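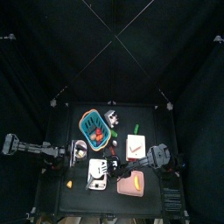
Black fabric on the walls is the best upgrade I've made to my two-arm table, and you can do it in an afternoon! Start with the frame square and every corner bracket tight. Hang the cloth from the top and pull it flat, then run two thin cords corner to corner so they cross in an X like mine. Keep the tabletop dark too – a teal basket or a toy banana really pops against it.

Next, home both arms and jog each one toward the middle at 15 percent speed. Stop if a cable tugs.

Now record a test. My Maurya build took 7 tries before both arms behaved, and I loved every one of them.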